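Chapter 7
Friction, or Why the Soap Always Wins

By the end of this chapter you should be able to:
- tell static friction from sliding friction
- work out the friction on an object from the force pressing it to a surface
- explain why a heavy wardrobe is harder to start than to keep going

Ronaldo Yap once tried to move a wardrobe across a bedroom by himself. He leaned on it. The wardrobe considered the matter and stayed where it was. He leaned harder, and it set off all at once, taking a strip of varnish and a good part of his dignity with it. Anyone who has moved house has met the two kinds of friction in this order, usually on the stairs.

Static friction acts while two surfaces are at rest against each other. It is an obliging sort of force and matches your push exactly, up to a limit. Lean on the wardrobe with 90 newtons and the floor pushes back with 90 newtons. Go past the limit and sliding friction takes over. For most dry surfaces it is smaller, and this is why the wardrobe suddenly seems so keen.

In Chapter 6 we treated every surface as perfectly smooth. Those blocks slid down those slopes without complaint, and you may have noticed that they were the only blocks in the world that did. We now have to put back what we left out.

Rough or smooth?

It is tempting to say that rough things grip and smooth things slip. A clean sheet of glass pressed on another can be very hard to slide, and a gravel path will happily put you on your back. What matters is the pair of surfaces, what they are made of, and what has got in between them. Water, oil and soap all count as things in between. So does the jam on the kitchen floor.

Look at the objects you handle today and note where the finish changes. Toothbrushes, screwdrivers and bicycle handlebars are plain in one place and ribbed or dotted in another.

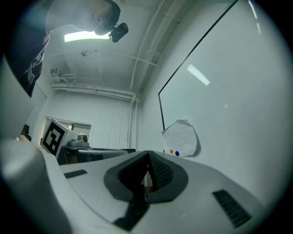
Figure 7.1 Two finishes side by side: a smooth, matte housing and a dark grey pad with a fine textured pattern.

Before you read on

1. Put a coin on the cover of this book and tilt it slowly until the coin moves. Write down the angle.
2. Repeat with an eraser. Which object needed the steeper slope?
3. A crate weighing 2000 newtons sits on a level floor. It stays put when you push it. What can you say about the friction on it, and what can't you say yet?

Keep your answers. We shall need them in Section 7.3, where the coin returns.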